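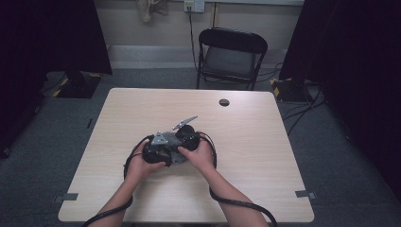
Section 4: Following a Show and Setting Up Episode Alerts

Now for the fun part! Once your Mukodar account is working and your TV provider or streaming logins are linked (Section 3), you can start telling the app which shows you care about. It takes a couple of minutes per show, and after that your premieres, finales and surprise schedule changes all land in one place.

We'll use Wurkamdale, the small-town detective drama, for the steps below. It has 113 episodes, two holiday specials and a crossover, so it shows off nearly everything the tracker can do.

4.1 Add a show

1. Tap Find on the bottom bar.
2. Type at least three letters of the title. Cast names work too, so "Quintana" brings up everything with Severino Quintana in it, guest spots included.
3. Choose the show from the results. Check the year if there's more than one. (There are two shows called Sotomayor, and they are very different evenings.)
4. Tap Follow. The star turns solid yellow.

Note: The full catalog holds 2,906 series. If yours is missing, tap Request at the bottom of the results page. We love getting these!

4.2 Tell the app where you are

1. Open the show page and tap My Progress.
2. Scroll to the last episode you finished and press and hold it.
3. Select Mark this and everything before it.

Caution: Do this before you turn on alerts. Alert text can include episode titles and guest stars, and a title like "The Widow Jaketti" gives away a lot if you're still in season two.

4.3 Turn on alerts

1. On the show page, tap the bell.
2. Pick the alerts you want: New Episode, Time Change, Season Premiere, or News and Photos.
3. Set how early you want the reminder. The default is 23 minutes, and you can go up to a full day.
4. Tap Save.

Note: News and Photos gets busy in August, when the networks put out their fall previews. Switch it to Daily Digest and you'll get one message at 7 p.m. with everything in it.

4.4 Spoiler Shield

Spoiler Shield blurs photos and summaries for any episode you haven't marked as watched. Pei-shan Fu on our app team built it after a season finale got ruined for her at lunch, and it's my favorite thing in the whole app.

1. Go to Settings, then Viewing.
2. Switch on Spoiler Shield.
3. To peek at a single photo, tap it twice. The rest stay blurred.

Caution: The shield doesn't cover comments. To hide those as well, switch on Mute Comments on the same screen.

If alerts don't arrive, see Error 97 in Section 9.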